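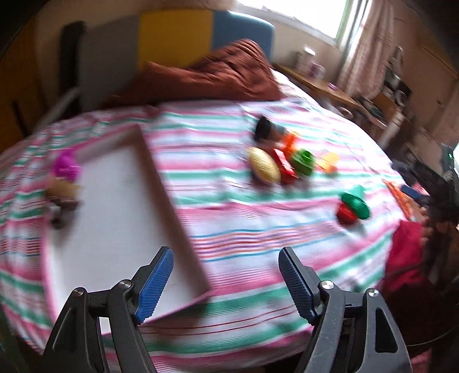

Zulledow Robotics Club: Questions from Students and Families

What does the club do?
We teach robots to pick things up and put them where they belong. Members collect demonstrations with a hand-held gripper, check the recordings, and use them to train a small arm in the club room. This year's task is sorting toy food onto a tray.

Who can join?
Any student in grades 9 through 12 in the Skammont district. You don't need to know how to code. Several members have never written a program and spend their time on recording, repairs, or the notebook.

When do we meet?
After school, from 3:30 until 5:15 in the tech room. Meetings start in October and run until spring break. If the room is locked, wait by the side entrance.

Do I have to come to every meeting?
No. If you sign up to present at the Prasmont Student Showcase, we ask that you miss no more than 2 meetings in the six weeks before it.

What is the home kit?
A gripper with its camera mount, a charger, a tray, and a bag of toy food. You squeeze the gripper by hand, so there is no motor in it and nothing to program. Kits are signed out for up to 6 nights. We have two, so put your name on the list early.

Why record at home when there is a table at school?
The arm has to cope with places it has not been trained in. Last year all our recordings came from one gray table, and the arm did badly as soon as we put a cloth down. A bed, a rug, a kitchen counter, or a desk are all fine. Patterned covers are welcome.

Do I need to clean up my room first?
Only enough that you can move safely. Keep the work area clear of anything breakable. Put away mail, school papers, and family photos. The camera is wide and will pick up more of the room than you expect, and other members will be looking at the recordings.

Can a brother or sister help?
They can set out the toys between tries. Please keep faces out of the recording. If someone walks through, stop, delete that try, and start again.

How do I record one try?
Set the tray down flat and scatter the toys near it. Start with the gripper open above the work area and hold it still for a moment. Move to one toy, close on it, lift, carry it to the tray, and open. Go back to your starting position before you stop recording. Move the toys between tries so they don't land in the same layout each time.

What counts as a bad recording?
Long stretches of blur, mostly. If you swing the gripper quickly, the camera can't keep up and the toys smear. Some blur is normal when you change direction. Dropping a toy is not a reason to delete anything. Pick it up again and keep going, and write "drop" next to that try on the log sheet.

How many do you need?
Our goal for the team is 500 good tries before training starts. There is no quota per person.

The finger pads came off. What now?
Put them in the bag and bring everything back. Do not glue them. The same goes for loose screws. Report it on the Bangash sheet, which is the repair log taped inside the kit lid (named after the first gripper we built).

What does it cost?
Nothing to join. Families pay for their own lunch on showcase day. If that is a problem, talk to the coach and it will be taken care of.

Will my student's recordings be posted online?
No. They stay on the club drive, and you can ask for a session to be removed at any time. Clips shown at Prasmont are picked by the team, and we ask the student who recorded them first.

Who do I contact?
Hammad Tarar, club coach, in the tech room or through the school office. Kit sign-outs are on the clipboard by the door.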